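Skusto Kitchen Set: README and data card

Student project, simulated grasping episodes, version 2

What is in this package

Skusto is the robotics club of our technical school. In the spring term we wanted to learn how a data set for robot grasping is made, and the best way we knew was to make a small one. The result is this package. It contains 871 episodes in which a two-finger gripper tries to take hold of one object on a table. All of them were made in simulation. No real robot was used at any moment.

The work started in June and the first version was shared only inside the club. The present version was closed on Wednesday, September 28, 2022. Between the two we removed many bad episodes, changed the names of the folders and wrote this file again from the beginning, as the old one was difficult to follow even for us.

Folder structure

episodes/ one folder for each episode, with a four-digit number
objects/ the meshes, with the scale we used
textures/ table surfaces
splits/ text files with the lists for training and testing
tools/ small scripts for reading and checking
NOTES.txt remarks from the operators, not corrected for spelling

Inside each episode folder you find the colour pictures from the wrist camera, a file with joint positions, a file with gripper opening, and a short text file with the task sentence and the result. The result is written by the person who controlled the arm and can be "held", "dropped" or "not reached". If the operator was not sure, the word "unclear" stands there, and these episodes are not in the training list.

How the episodes were made

We drove the simulated arm by hand with a game controller. The program for this is called Lanar and was written by an older group of the club. It lets one person move the arm while a second person starts and stops the recording. We changed places after every ten episodes. This was a rule and we mostly kept it.

The scene is built by a script. It selects a table surface, puts the target object on it, and then adds other shapes near to it. The position of the light is also selected by the script, so the shadows fall in a different direction from episode to episode. The shapes which are not the target have no meaning in the task. They can be blocks, plates or simple angular bodies, and sometimes only a corner of them comes into the view of the camera.

The target objects are common things from a kitchen or a workshop: cups, lids, spoons, bottles, funnels. The funnel gave us the most discussion. We tried first to take it by the wide edge when it lay on its side, and the fingers slipped. With the mouth down on the table, the spout can be used as a handle, and the two fingers come one from each side of it.

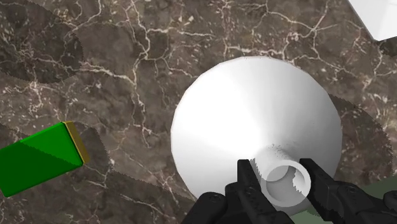

Fogh replied to our first draft that a funnel taken by its spout should be counted as a separate task, as a learner will otherwise mix it with the bottles, which are also held by the neck. We thought about this for two meetings. In the end we kept one task, but the text file now has a line "grasp_part" with the values rim, body, neck, spout or handle. Anyone who wants to separate them can do it with the script tools/split_by_part.

Splits

The training list has 576 episodes and the test list has 158. The remaining episodes are in a third list, "other", which contains the unclear results and those where the recording started too late. Please do not use this third list for reporting numbers. It is included because it was useful to us for studying mistakes.

The same meshes appear in training and in testing. What changes is the table surface and the positions. So the test does not show if a method can deal with new objects, and we ask you to say this when you write about it.

Known problems

The shadows have edges like small steps. This comes from the low shadow resolution we selected, in order that the school computers could run the program at normal speed. A higher value is possible in the settings, but then the old episodes and the new ones would not look the same.

The round objects have too few segments in their outline. We made the meshes ourselves and wanted to keep them small.

In some light positions you get small dark speckles on white surfaces, mainly where two parts of a mesh meet. We did not find a good solution. Increasing the shadow offset removes the speckles but then the shadow moves away from the object.

The friction of the fingertips is set by feeling. We had no measurement for it. Please do not expect that a grasp which holds in this data will also hold on a real arm.

Joint values are in radians. The gripper opening is in millimetres. In version 1 both were without units, and one team lost an afternoon on it, for which we are sorry.

Reading the data

The script tools/show_episode takes an episode number and plays the pictures together with the gripper opening as a curve. The script tools/check looks for missing files. Run it after unpacking, it needs only a few minutes. If it stops at an episode with over 2,000 steps, increase the limit in the first lines of the script.

Use and contact

You can use the package for teaching and for your own study. If you change the meshes, please give them new names. The table surfaces come from the Soltel texture pack and may be shared only together with this package, not alone.

Questions and corrections can be put on the project page. We read it during school terms, so in the holidays an answer can take longer.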